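Prikthorpe Community Board > Garden & Home > Sourdough starter, day 18, smells like nail polish

tsuji_t
24 April 2020
Started this on flour and tap water like the rest of the country. Day 18 and it has the aroma of a beauty salon. Do I bin it or give it a name?

MagdaP
It's hungry. Feed it twice a day, equal weights, and stop opening the lid to check on it. Mine smelled like that until I moved it off the windowsill.
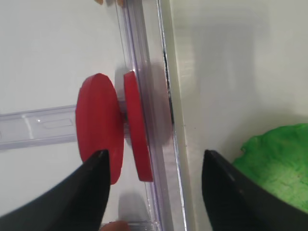 Also use rye if you can find any. Brolness had 900 g bags last I looked, one per customer, guarded like the Crown jewels.

ayman_y
Disagree on the rye. Plain white is fine and you'll need the rye for bartering by September. The tap water is your culprit. Leave it out overnight.

MagdaP
I've used tap water for 30 years and my starter has outlived two ovens and a marriage.

ayman_y
Whose tap though? Prikthorpe water tastes like the municipal pool.

sivamarar
Both of you are overthinking it. Tip most of it out, keep a spoonful, feed that. The discard makes decent pancakes if you're generous with the syrup.

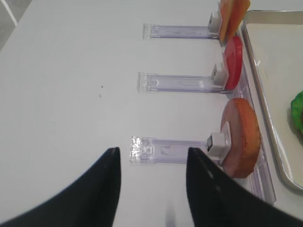

And weigh everything. Cups are how my neighbour ended up with something closer to grout.

tsuji_t
Tipped most of it, fed the rest, water left out overnight AND rye, so you can all claim credit. It's called Gordon now.

ayman_y
It was the water.

281 views | 9 shares

We use cookies to remember your login. Accept | Manage

Recent threads
Yeast swap, Kikuchi end of town
Is a Dutch oven worth the money?
Garlic planted too early, what now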